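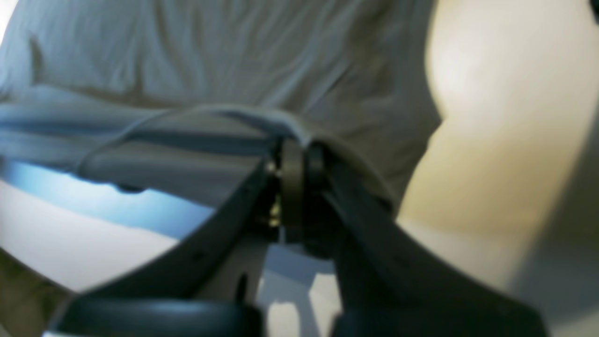 Han-gyeol Ham
1 October 2021 · 14 posts

1/ Laundry thread. I have been folding the same blue-gray sheet, on and off, since after breakfast. It is a bit after two. I would like to talk about it.

2/ Background for anyone who doesn't follow me for the textiles. In May I bought a bedding set from a company called Tidine. Flat sheet, fitted sheet, two pillowcases. The color on the website was "Harbor." In my bedroom it's more like the inside of an old filing cabinet, and I've grown fond of it. The flat sheet is the one that wrinkles. The others wrinkle too, but the flat sheet does it like it's being paid.

3/ I had a system before this. The system was: take sheet out of dryer, put sheet on bed, never own a second sheet. It worked for most of my thirties. Then my sister came to stay, found out, and gave me a look I can still feel in my shoulders. So now there are two sets, and the one that isn't on the bed has to live somewhere, and the somewhere is a shelf the width of a cereal box.

4/ The shelf is the whole problem. It came with the closet unit, a Nerkus, and I measured it wrong. I measured the outside. What fits on it is a sheet folded by a calm person. What I produce is more like a burrito with a grievance.

5/ Attempt one today was halves. In half, in half again, in half again. Everyone says halves. The trouble with halves is that a sheet has edges that are supposed to meet, and mine came out of the dryer on a slight diagonal, so every time I folded it the error doubled. By the third fold there was a triangle sticking out. I tucked the triangle in. A new triangle came out the other side.

6/ Attempt two was the one where you roll it. My neighbor Mạch (nickname, long story, involves barley tea) swears by rolling. Lay it flat, fold in thirds the long way, roll from the bottom. I don't have a floor big enough to lay it flat, so I did it across the bed, and the roll got fat in the middle and sagged at one end. Fat in the middle will not go on the shelf. I did try. It went in, thought about it, and came back out onto my foot.

7/ Short intermission in which I read the care label. It says to remove promptly and fold while warm. I had removed promptly. I had then put it on a chair and answered e-mail. A cotton sheet left on a chair for the length of one e-mail will take on the exact shape of the chair, and mine still has a ridge in it from the armrest.

8/ A few of you are already typing "just iron it." I own an iron. I've looked at it today. Ironing a flat sheet on a normal ironing board means ironing one part while the rest slides to the floor and collects whatever is down there, and I know what is down there, because I also didn't vacuum.

9/ Attempt three, which I'd call the current attempt. What has helped more than anything is picking one fold and hanging on to it. I used to grab the corners and flap. Flapping looks great in commercials. At home it knocks over a lamp and leaves the sheet the way it was, only facing a different direction. If you pinch the doubled part in the middle and hold it up, both sides drop and you can at least see which bits are creases and which are just the sheet being dramatic. Then you lower it onto the bed slowly and smooth outward from the pinch with the flat of your hand.

10/ You will not get all the wrinkles. I want to be clear with you about that, as a person with a whole day's experience. The long soft ones go if you lean on them. The short mean ones near the hem are there for life. I've decided they count as texture. Linen people have been getting away with this for years and they charge extra.

11/ Things I have learned about thirds, for the two people who asked:
– Fold the long way first. If you go the short way first you end up with a scarf.
– Put the hem side inside. It's the lumpiest part and it makes everything stacked on top of it tilt.
– Stop one fold before you think you're done. The last fold is where mine turns into a pillow.
– If it's going wrong, shake it out right away. Don't do what I do, which is keep going in the hope that the final fold will fix the earlier ones. It has never done that.

12/ I posted a complaint about all this on Ellow at lunch and got 30 replies, most of them about fitted sheets. I didn't ask about fitted sheets. My fitted sheet is in a ball behind the pillowcases and it's staying there. One man wrote 751 words on tucking the corners into each other "like mittens." I read every one. I understood the mittens. I did not understand how the mittens got into the corners. Another person told me to store each set inside its own pillowcase, and I'm annoyed at how good that is, because it means the sheet can be folded as badly as you like and only the pillowcase has to look respectable.

13/ Update: tried the pillowcase thing. The folded flat sheet goes in nicely on its side. The second pillowcase goes in after it. The ball (see above) does not go in, so the ball and I will be having a conversation this evening. I'd also like to report that the whole bundle now fits on the Nerkus shelf if I take out the beach towel, which hasn't seen a beach since I bought it. The beach towel is on the chair. I am aware of what the chair does.

14/ Replying to a few of you down here so I don't have to do it one at a time. Yes, I've tried folding with another person. It's a good method if you both agree which way "toward me" is. No, I'm not going to get a folding board, I'd have to find a shelf for it. Yes, the pillowcases match, they came in the set. And to whoever asked if I'd do towels next: they're in the dryer now, with nineteen minutes left on the clock, and this time I'm going to stand there and wait for them with my phone in the other room.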